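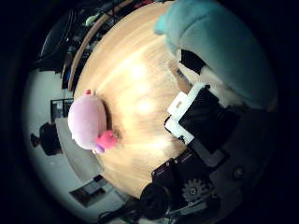
Pink plush toy on a light wooden tabletop, near the edge.

How to surface-clean a plush toy at a table

Muthu Reddy
24 March 2022

These instructions cover hand cleaning of small stuffed toys that should not be submerged: older toys, toys with glued parts, and toys whose filling is unknown. If the care label permits machine washing, follow the label and use the procedure on the Machine Washing page instead.

The method uses foam only. The pile is cleaned and the filling stays dry. It removes surface dirt, food marks and most handling grime. It does not remove deep odours, and it is not a treatment for mould. A toy with mould in the filling should be thrown away or restuffed.

What you need

A bare table with good light
Two white cotton cloths, one for foam and one for rinsing
A soft toothbrush
A bowl and a whisk
Mild liquid detergent without bleach or brightener
Cool water
A dry towel
A soft clothes brush for finishing

Coloured cloths should not be used. Dye can transfer to pale pile, and a white cloth shows at once if the toy is losing colour.

Preparing the table

Clear the working area and wipe it down. On a wooden top, check that the finish is sealed: place one drop of water on it and wait four minutes. If the wood darkens under the drop, put down a plastic sheet before starting. Lay the towel on top, folded once.

Light reflected from a pale tabletop can hide marks on a pale toy. Turn the lamp to one side so that it falls across the pile at a low angle. Stains and matted areas then show as shadow.

Inspection

Go over the toy by hand before wetting anything. Press along each seam and look for gaps, pulled thread or filling showing through. Repair open seams first, as a brush will widen them. Check that eyes, noses and buttons are firm. On a pig, the snout is often a separate piece in a stronger pink, and the join is where dirt collects.

Note any place where two colours meet. These are the points most likely to bleed.

Colour test

1. Wet a corner of a white cloth with the detergent solution.
2. Press it against the darkest part of the toy, on the underside if possible, and hold it there for 31 seconds.
3. Examine the cloth. If it is clean, continue.
4. If it shows colour, repeat with plain cool water. If colour still comes off, stop and limit the work to dry brushing.

Test each colour separately. Magenta and purple can bleed where the paler pink beside them is stable.

Cleaning

1. Put 152 ml of cool water in the bowl and add one teaspoon of detergent. Whisk until a stiff foam stands on the surface.
2. Lift foam only with the toothbrush. Shake off any liquid.
3. Work on a patch no larger than your palm, using small circles and light pressure. Begin at the back, where a mistake will show least.
4. Wipe the patch with the first cloth before moving to the next.
5. Leave ears and snout until last. Brush from the seam outwards, and hold the piece from behind with a finger so that the stitching takes no strain.
6. Go over the whole toy with the second cloth, dampened in clean water and wrung out hard. Repeat until the pile no longer feels slippery.

Stubborn marks may be given a second pass once the toy is dry. Do not scrub harder – the pile will mat and cannot always be recovered.

Drying

Roll the toy in a dry section of towel and press, without twisting. Stand it on a rack in moving air, away from radiators and direct sun. Turn it every few hours. Surface cleaning normally dries overnight, but thick pile can take longer. Do not leave a damp toy directly on wood.

When fully dry, brush against the lie of the pile and then with it. Matted spots can be loosened with the tip of a clean, dry toothbrush.

Correction, April: the original text gave warm water for the foam. Faustino Cárdenas wrote to point out that warm water increases the risk of bleeding on red and purple fabrics, and the steps above now say cool.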